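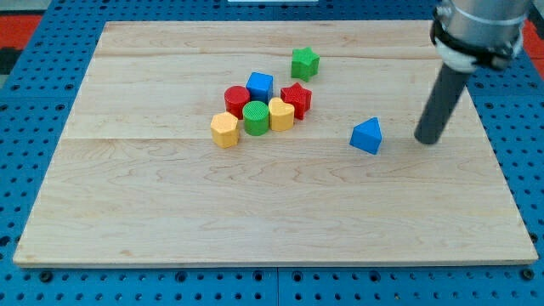 Maple board on the blue pegboard table.

Ticket 3000 - label printer skips every other label
Status: open, waiting on parts
Category: Hardware > Printers & Scanners
Last updated: Sat 17 February

Site: Garba warehouse, packing bench 2
Unit: Zelach thermal, USB to the bench PC
Software: Flundberg shipping client

Problem as reported: prints one good label, feeds one blank, prints one good, feeds one blank. Started after the roll change. Eating through stock, 700 to a roll so half of that in the bin.

Log

Power cycled, no change. Reseated roll, no change.

Ran calibration from the front button (hold till second blink). It fed four labels and stopped with red light. Tried again, same.

Checked size in Flundberg. Was set to the old tall label from November, new stock is shorter. Changed it, saved, reopened to make sure it stuck. Skipping got better, now a blank every five or six. Not fixed.

Swapped USB cable for the one off bench 1. Nothing. Put it back.

Driver was version 71, bench 1 is on 201. Updated ours. Had to remove the printer completly first, otherwise it makes a second copy and the client keeps sending to the old one. Test page fine. Ten real labels fine. Then blank, blank, red light.

Opened the lid. Gap sensor has sticky gunk on the lower half, old adhesive probably. Alcohol wipe, let it dry, recalibrated. Passed first time, green light. Ran thirty, two blanks.

Tried a roll of Skekik stock from the back shelf. Thirty out, no blanks. So new rolls are part of it, the backing looks thicker to me and the sensor maybe cant read thru it. Bench 1 handles the same new rolls no problem though, so sensor is weak as well.

For now: bench 2 on Skekik rolls only. Do NOT change the label size back. If it goes red, open lid, close lid, press feed once. Dont hold it or it starts calibrating again.

To do
- sensor ordered, no ship date yet
- ask supplier about the backing
- same driver update on bench 3, havent looked at it

Leaving open till the sensor is in.

Related tickets
Scanner beeps but no entry in Flundberg
Bench 1 prints faint on left side
Zelach red light after lid close
Shipping client logs out at lunch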